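Plurko Help Desk
Ticket: Stock entry won't save, spoons showing as duplicates
Opened by: Azucena Becerra
Assigned to: Rosario Caputo
Status: Waiting on customer
Opened: Nov 19, 2019

Azucena Becerra wrote:
I'm putting our test kitchen cupboards into Plurko at the Femport site. Spoons go in as one line per handle colour. The lavender one saved fine. When I add the teal one I get "Item already exists in this location" and the Save button goes grey. I've tried it in Chrome and on the tablet, same message on both.

Second problem, might be related. The saffron jar has its own barcode sticker. When I scan it the app drops the space in the middle and then says no match. If I type the number by hand with the space, it finds it.

Location is set to Worktable, category is Utensils, list has 90 items so far. Pictures attached.
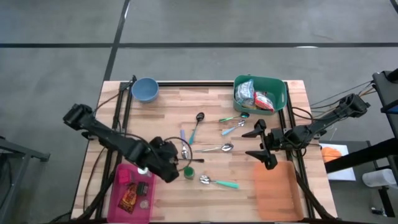
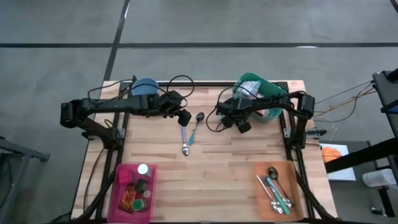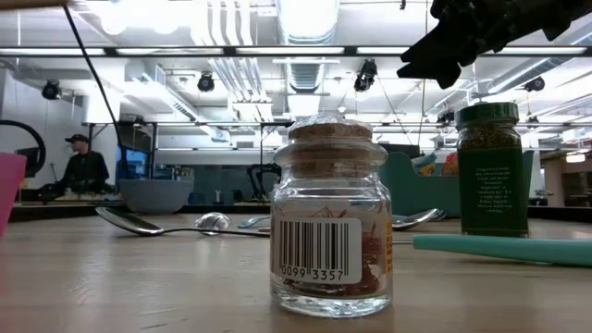 Attachments 1 to 3: worktable, Femport. The saffron label (0099 3357) is in the third.

Rosario Caputo wrote:
Thanks, the pictures help. Two separate things here, I think.

For the spoons, please check what is in the Short Name field. Plurko compares the first 8 characters of the short name within a location and ignores the colour field. If both are called "Spoon, metal" or similar, the second one is refused. Put the colour first, so "Teal spoon" and "Lavender spoon".

For the jar, go to Settings, Scanning, and look for Strip Spaces. It is on by default. Turn it off, sign out, sign back in and scan again. Can you also tell me which scanner you have?

Azucena Becerra wrote:
Short names were both "Spoon, long handle". Changed them and the teal one saved first go. I've also renamed the plain silver ones by where they came from, as they have no colour to go by.

Scanner is a Wovell, the handheld one. Strip Spaces is off now. The saffron still says no match. The green herb jar isn't in the list yet so I haven't tried that.

Rosario Caputo wrote:
Good, closing off the spoon part.

The Wovell has a space setting of its own and it overrides ours. Hold the trigger for the setup menu, choose Output, then Raw. If Output isn't in the menu, the firmware is older than version 28 and needs updating first. The update is on the Downloads page under Accessories. Charge the scanner fully before you start.

Azucena Becerra wrote:
No Output in the menu. I'll update it when it's charged and let you know. Leave this open please.

Internal note (R. Caputo):
Same short name fault as the Pichler ticket from February. Their import was 4,000 lines so they noticed it sooner. The error message should say which field is clashing. Passed to development again.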